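Birkix to Open Second Repair Center in Hetdale This April

Former Pritchard furniture warehouse will handle office returns, repairs and resale

HETDALE — Birkix, which buys, repairs and resells used office furniture, will open a second repair center in Hetdale in April. The new site is in the former Pritchard warehouse, which the company has leased for five years. It will take in chairs, desks, filing cabinets and meeting tables from businesses that are moving, closing a floor or replacing what they have.

The company's first center will stay open and keep its current hours. Work on task chairs and other seating will move to Hetdale over the spring. Desks and storage will be handled at both sites.

"We ran out of floor," said Siwan Maddocks, managing director of Birkix. "Last fall we had finished desks stacked in the aisle waiting for a truck, and we were turning down pickups from customers we have worked with for years. Hetdale gives us a loading dock at each end, so goods come in one side and go out the other."

The center will employ 20 people when it opens. Hiring for upholstery, welding and driving jobs is under way. Applicants do not need furniture experience for the upholstery bench, and training is paid from the first day. Rommel Malabanan, who has run the seating bench at the first center, will move to Hetdale as workshop manager.

Birkix has also signed a supply agreement with Vereo, a shared-office operator. Under the agreement, Birkix will collect 528 chairs from Vereo locations, repair those that can be repaired and return them with new seat foam, fabric and casters where needed. Chairs that do not pass inspection will be taken apart for usable parts. The first collections are planned for the weeks after opening.

"Most of our chairs have a good base and a worn-out seat," said Afiq Tjoa, head of facilities at Vereo. "Buying new across every location was quoted to us and we could not make the case for it. We tried a small batch with Birkix at one office first, and the members there did not complain, so we went ahead with the rest."

Each chair that comes through the workshop is checked for a cracked base, a failing gas lift, loose arms and worn tilt parts before any fabric work starts. Repaired chairs carry a two-year warranty on the lift and mechanism and a one-year warranty on upholstery. Desks carry a one-year warranty. Warranty claims for customers of either center will go through the same service desk as before.

A trade counter at the Hetdale site will sell parts to the public, including casters, arm pads, gas lifts and glides. Finished chairs will be sold there too, with prices starting at $80. The counter will open at 8 a.m. and close at 4 p.m. on working days. Customers should use the side entrance — the front gate is for trucks only. 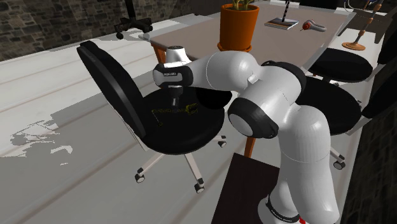

Page last changed: April, 9:40 a.m.

Businesses with furniture to clear can request a collection through the Birkix website or by phone. The company asks for a list of items, the floor they are on and whether there is a freight elevator. There is no charge for collecting 20 or more chairs of the same model. Smaller or mixed loads are priced by the truck.

Birkix does not accept soft sofas, mattresses or anything with water damage.

About Birkix

Birkix repairs and resells used office furniture for businesses, schools and public offices. It was started by Ieuan Edwards, who remains on the board, and is privately owned.

Media contact

Beca James, Communications, Birkix
Interviews and site visits can be arranged on request.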